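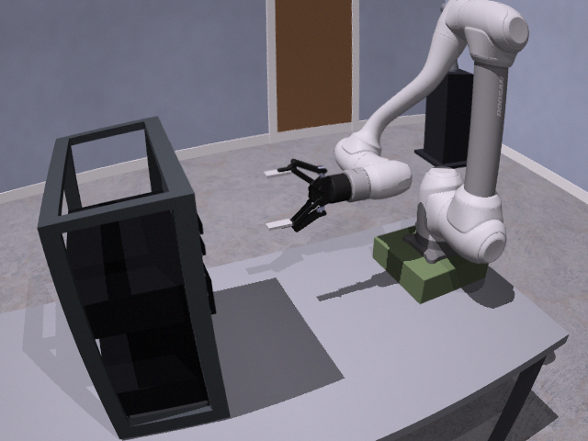

Rack Planner FAQ

I get the same handful of emails about the planner every week, so I finally sat down and wrote the answers out in one place. If yours isn't covered, write to me at the address at the bottom and I'll probably add it.

What does this thing do?

It plans arm motions around server-style racks. You give it a robot model, a rack model and a target pose for the gripper, and it hands you back a joint trajectory that doesn't smack into anything. I started it as a weekend fork of Kidstead, an old path planner I used to maintain, and it slowly ate all my other projects.

Do I need a real robot?

Nope! Most people who use it don't have one on their desk. Everything runs in simulation first, and I do nearly all my own debugging there too. I bring up an arm on a table with a rack next to it, try a bunch of goals, and only think about hardware when the boring cases are boring.

Which arms can I load?

Anything with a clean URDF and six or seven joints. Check the joint limits before you blame the planner (I say this with love, having lost a whole evening to a limit typed in degrees). The gripper goes in as its own file, so you can swap it without touching the arm.

Why does my plan fail when the goal is clearly reachable?

Nine times out of ten it's the collision padding. The default is generous, and a rack is full of posts and edges that all get padded too. Two padded shapes that look nicely apart on your screen can be overlapping as far as the checker cares. Turn on the padded view and look at the last stretch of the approach.
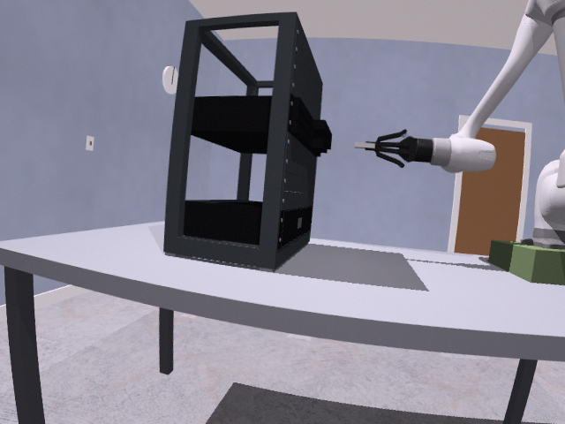
If the fingers are the part that's flagged, drop the padding on the gripper links only and leave the arm alone. People tend to shrink everything at once, and then the elbow starts shaving past things and I get a different email.

How many samples should I use?

Start with 200. That's plenty for an open table. For anything that has to get in close to a rack I go up to 1000, and past that I've never seen much improvement, just a warmer laptop.

Can it plan both fingers of the gripper separately?

Not yet. It treats the opening as one number, wide to closed, and checks the linkage at each step along the way. That last bit matters more than I expected – on a lot of grippers the linkage sticks out in different places depending on how far open it is, so a pose that's fine closed might be a collision when it's open.

Does it do perception?

It'll take a rack pose from whatever you're using. Jirayu Khunthong wrote the bridge to Garkham, our little pose estimator, and it works really well in sim as long as you add some noise. Please add some noise! If you feed the planner a perfect rack pose every time you'll fall in love with settings that are much too tight.

Why are shadows turned on in the viewer? It's slow.

Because Garkham trains on those renders and hard shadows trip it up in ways I want to hear about. If you're only planning, switch them off with the "flat" option and you'll get your frame rate back.

My trajectory is valid but it looks ridiculous. Is that a bug?

Probably not, sampling planners love a scenic route. Run the smoother with two passes. If the wrist still spins around like it's winding yarn, lock the last joint's range and plan again. When it still looks silly after that, send me the log and the seed, please – without the seed I can only shrug at you.

What's in the next release?

I'm aiming for January. The big item is planning to a region instead of one exact pose, plus a fix for issue 461, the one where the viewer forgets your camera angle every time you reload a rack. I know. I hate it too.

Page last updated November 10, 2025

200 likes · Share this page

Related pages
Installing the planner with Zusudlow
Garkham pose estimator: getting started
Writing your own rack model
Moving over from Kidstead

Contact: use the form on the Chantharasri Tools site | © 2025 Chantharasri Tools | Back to top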